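Equipment Planning and Purchasing Coordinator, Two-Arm Benches
Testthorpe, main workshop
Part time to start, with a view to full time from September
Posted 12 March 2023

We are looking for someone who likes planning ahead, reading quotes all the way to the last page, and asking suppliers the polite but awkward question before the order goes in. If you have ever kept the equipment budget for a lab, a repair shop, a school technical department or a small factory, and you enjoyed it more than your friends thought you should, we would love to hear from you.

Testthorpe is a small outfit that works on handling tasks for small electronics. Phones are most of our day at the moment: picking them up, turning them, passing them from one gripper to the other, setting them down again the right way around. We do this on tabletop benches with a pair of robot arms each, and we are getting ready to add more of them. Until now the buying has been done by whoever had a spare hour and a phone line, and while that got us a long way (and we are fond of the odd collection of cable ties it left behind), we have reached the point where it needs a person of its own.

The money side, so you know the size of what you'd be looking after. We have 2962 dollars set aside for small parts and consumables through the end of the summer, separate from the arms themselves, and a ceiling of 840 dollars on any single purchase that you can approve without asking anyone. Larger orders go through a short written request, which you would draft and we would talk over together. The arms, the grippers and the bench frames come under a capital budget that has yet to be finished, and helping us finish it is the first real job in this post.

What the work looks like

You would spend a good part of your first few weeks at the benches with the operators, simply watching and asking. We feel strongly about this. A parts list written from a catalog tends to have two arms and two grippers on it and very little else, and then the bench arrives and you find yourself short of everything that joins one thing to another. We want our next plan to start from the table and work outward: the surface, the walls, the rail, the arms, the grippers, the wrist cameras, the cables, the boards, and the things being handled, which wear out as well. 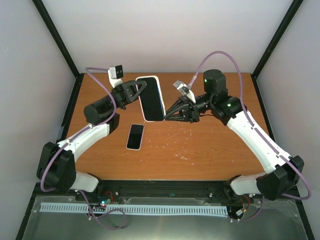 Phone handling at a two-arm bench, with one handset in the left gripper and a smaller one on the table.

After that, the work settles into a rhythm that we hope you will shape to suit yourself. On a normal week you might be:

Building up a full cost for one bench, from the tabletop to the last connector, in a spreadsheet that other people can follow without you standing next to them.

Getting quotes for spares, and working out with the operators which spares we should keep on the shelf and which we can afford to wait for. Gripper fingers and cables are the two we argue over most.

Talking with Sasaki, who supply our frames and rails, and with Zindico, who handle our cabling and small electronics orders. Both are patient people and both would be glad of a single point of contact at our end.

Keeping track of lead times and warranty dates, and warning us early when something is likely to hold up a build.

Looking after the handset stock. We use secondhand phones in different sizes, and we need a steady supply of them. You would be finding sources, checking what arrives, and sending worn-out ones for proper recycling.

Planning the space and the power. Every new bench needs a spot on the floor, somewhere to plug in, and enough room for a person to get at the cables without crawling. You don't have to be an electrician for this, but you do need to know when to call one.

We also have a sister site at Istthorpe, which is going to build its own benches from whatever list you come up with. You would visit them now and then (we pay travel, and the lunch there is better than ours, we are sorry to say) and make sure that what they order matches what we order, so that a spare from one shelf fits a bench at the other place.

Who we think would enjoy this

Somebody careful with numbers and easy with people. You will need to have looked after a budget before, of any size, and be able to tell us about a time it went off course and what you did then. You should be comfortable in a spreadsheet and able to write a clear email. A driver's license would help with the Istthorpe trips, though we can work around it.

You don't need a degree, and you don't need to have worked with robots. Two of our best operators came to us from quite different lines of work, and they will happily explain what a parallel gripper is as many times as you like. What we can't teach so easily is the habit of checking a part number against the drawing, and then checking it again when the box comes.

It would be a nice bonus if you have bought secondhand equipment before, or have dealt with imported parts, or know your way around connectors and cable types. Please don't let the lack of any of these put you off. If you are hovering over this page wondering whether you are close enough, you probably are, so write to us.

Hours, pay and the rest

The post starts at half time, and you can spread the hours over the week more or less as you please, so long as you overlap with the operators for a few of them. We hope to move to full time in September, when the next round of building begins, and we will talk that through with you well before then. Pay depends on experience and we will give you a clear figure before the first interview, so that no one spends an afternoon traveling for a job that doesn't suit them. There is paid vacation, a training allowance, free parking, and a kettle that is rarely cold.

Most of the work has to be done on site because that is where the benches are, but quotes and spreadsheets can be done from home if you prefer the quiet. The workshop is on the ground floor with step-free access. Let us know about anything that would make the job or the interview easier for you and we will do our best to arrange it.

How to apply

Send us a resume, two pages at most, and a letter in your own words. In the letter, please tell us about something you bought for work that turned out to need a lot more around it than the price tag suggested, and how you would plan for it the second time. It can be a machine, a printer, a fish tank, anything at all. We read every letter properly, and we reply to everybody, even if it takes us a little while.

Interviews are in two parts. First comes a relaxed conversation over coffee with the people you would be working with, and a walk around the benches so you can see how things are done. The second part is a short paid exercise: we give you a partly finished parts list for one bench and ask you what is missing, what looks too expensive, and what you would want to ask the supplier. There is no single right answer, and you are welcome to use a calculator, the internet and as much paper as you like.

Applications can be handed in at the front desk or sent through the contact form on the Testthorpe site, with "Equipment Planning" in the subject line. If you would like to look around before you decide, use the same form and we will find a time for you to come by. We will keep the post open until we have found the right person.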